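Project report, second draft, 2020-01-02

# Who still watches the soap at seven?

My project is on *Lultberg*, the daily soap that half my family is hooked on, and I wanted to find out why people stick with a show when they moan about it so much. (My gran has moaned about it every evening of my life and has never missed one!) I picked the autumn storyline where Trira comes back to the village under her sister's name, as everyone I know had an opinion on it.

## What I did

I watched 22 episodes, all from October, and wrote down what each one ended on. Then I put a questionnaire out through the Gadbridge library page and the college noticeboard and got 290 forms back, which was miles more than I'd hoped for. Some were half empty or had been filled in by people who'd clearly never seen the show, so I ended up using 271. Hilde Hendriks helped me sort the written answers into piles, and we argued over quite a lot of them, mostly the ones that just said "habit".

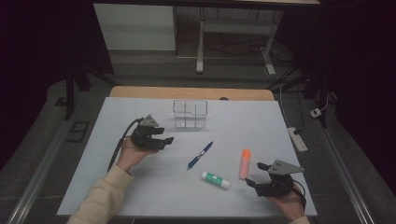
The trickiest pile was "I want to know what happens". At first I counted that as liking the plot, but Hilde said people write it about shows they can't stand, and she had a point. We split it in the end, so anyone who named a character went in one pile and anyone who only talked about the secret went in the other.

## What I found

The secret won, and by a long way. People wanted to see the dinner where old Räsänen finally works out who Trira is, and they'd sit through any amount of the bakery subplot to get there. Hardly anyone had a kind word for the bakery subplot. I quite liked it, but never mind.

My notes on the endings fit with this. Nearly every episode stopped on someone almost finding out: a letter on the mat, a phone left on the stairs, the sister's coat in the wrong hall. By the third week I could guess the last shot before the adverts, and I still shouted at the telly when it came.
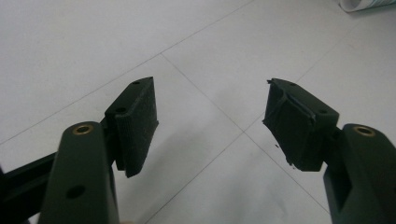 Older viewers tended to watch it live and with somebody else in the room, while people my age caught up on their phones, often 2 episodes at a time. I'd expected the phone lot to be less bothered about spoilers, but they were far crosser about them. One person wrote a whole page (both sides) about a cousin who gave away the dinner scene.

## What I'd change

Question four was badly worded, and Raili Kauppinen, my tutor, did warn me. I asked "Do you enjoy the show?" with only yes or no to tick, and loads of people wrote "sort of" in the margin. I'd use a scale next time. I'd also like to carry on past the reveal and see who drifts off once Trira's secret is out. My gran says she's giving up after that, and I've put her down as a maybe.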